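Thursday night, dishes done, and I'm finally sitting down with a cup of tea to write about the hat.

Some of you will remember that back in June I promised my friend Bindu a winter hat, the slouchy kind with the folded brim. I bought 3 skeins of the Rillia wool in a color I'd call brick (the label says something fancier) and cast on that same evening. Well! I have now knit that brim four times. The first one would have fit a pumpkin, and the second one I twisted when I joined it, and I didn't notice until I was two inches up and very pleased with myself.

Kalkidan from my Tuesday knitting group finally got me to make a swatch -- a real one, washed and dried flat -- and of course my gauge was way off. I'd been knitting looser than I did ten years ago, and I blame the new chair. So I went down a needle size, and the hat is coming along beautifully now, nice and snug with a good stretch to it.

What I still can't settle is the top. Bindu says plain, her daughter says pom-pom, and I've got plenty of yarn left over either way. I'm leaning toward the daughter! 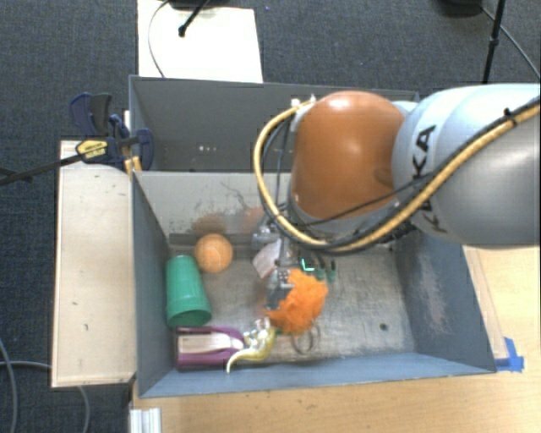
Orange and good and fuzzy. Tell me which way you'd vote!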